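The Sondholm Gallery of Things We Write On

Huguette MacDonald, November 2019
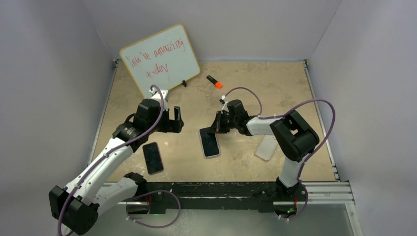 My family has communicated by small board for as long as I've been paying the phone bill. Paper gets lost, texts get ignored, but a board propped up where people have to walk past it will eventually be read, if only out of guilt. Most of ours carry news about the dishwasher. So it does me good to look at the one with the light wooden frame, leaning back on its little black stand, telling whoever comes by "you're amazing today" in loose red cursive. I do notice that "today" got a line all to itself. Tomorrow is apparently under review.

A few notes for anyone thinking of starting a board of their own.

On wording. Keep it short. My brother-in-law once put an entire chili recipe on a board in the Hirvonen cabin and we ate sandwiches for 3 days because the beans had been wiped off by somebody's sleeve.

On color. Red is for compliments and for overdue library books. In our house you have to read the whole thing to find out which you've got.

On handwriting. Cursive makes anything sound sincere. I tried it on "please rinse your bowl" back in September and got one rinsed bowl, still the record.

On placement. Lean it, don't hang it. The board in the Grider Street apartment hung beautifully for years at a height only my uncle could see.

On markers. The pack of 4 from the drugstore contains one good marker. You'll know it by the missing cap.

On erasing. Elis, my youngest, considers this optional, and for most of last winter our board read "happy birthday milk eggs."

More boards will go up when I get through the shoebox. If you have one leaning somewhere, send it along, spelling mistakes included.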